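Courses > Consumer Electronics Marketing > Unit 6 > Handout

Search handouts and readings

Unit 6: Reading Launch Numbers
Instructor: Dagný Vídalín
Revised September 28, 2021

Use this handout with the Kamach case. Bring it to the section meeting with your notes in the margin. The reading on carrier contracts moves to Unit 7.

1. Shipped, sold in, sold through

When a phone maker announces launch figures, the first thing to find out is which number is being reported. Units shipped have left the factory or the warehouse. Units sold in have been bought by a carrier or a store. Units sold through have been bought by a customer. Press releases often use the word "sold" for all three.

In the Kamach case, the company said it had sold 900 units per store region in the launch period. The retailer, Pallonberg, later reported that many of those phones were still in stockrooms. Both statements were correct. Kamach was counting sell-in and Pallonberg was counting sell-through.

2. What a sellout means

A store that had six phones and sold six is sold out. So is a store that had 50 and sold 50. A report that most stores are sold out tells you little about demand unless you also know the opening stock. Look for the following in any analyst note:

- how many stores were called, and in which cities
- whether the stores were owned by the carrier or by a dealer
- opening stock per store
- whether preorders were counted as launch sales
- date of the next delivery

The Bundgaard note in your packet gives the first two and leaves out the rest. Its sample was 21 stores. Read the method paragraph on the last page before you read the headline estimate.

3. Tight supply

Supply at launch can be short for ordinary reasons. A display panel may come from one factory. Carrier testing may run long, so that the first production run is small. A company may also choose to ship less than it could, to avoid markdowns later or to keep one retailer from undercutting another. From outside it is hard to tell these apart. In your write-up, state which explanation you think fits Kamach and what evidence you would need to be sure.

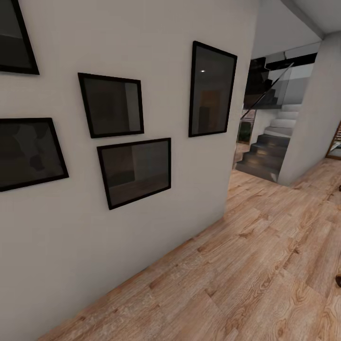
Fig. 1. Black-framed pictures on a light wall, computer rendering.

4. Exclusivity

Kamach sold its phone through a single carrier, Jevlow, until January. An exclusive deal usually gives the maker a subsidy on each handset and a share of the carrier's advertising. In return, customers of other carriers have to switch or wait. Some will buy a rival phone in the meantime, and a two-year contract takes them out of the market for the length of the contract.

Note the effect on the figures. Under an exclusive deal, a low launch number may reflect the size of the carrier. Compare sales with the carrier's subscriber base before comparing them with another maker's total.

5. Returns and activations

Activations are a better measure than sales for most purposes, although they arrive later. A phone that is bought, activated and returned may be counted twice if it is resold as refurbished. Jevlow reports gross activations only. Mark this as a limit in your table.

For section

Write one page on the question below and upload it before we meet. Late pages are read but not graded.

Using the Kamach and Pallonberg statements, give your own low and high estimate of launch sell-through. Show each step. If you assume an opening stock, say where the assumption came from.

Terms to know: sell-in, sell-through, channel inventory, handset subsidy, gross activation, net activation.

2 comments | 6 shares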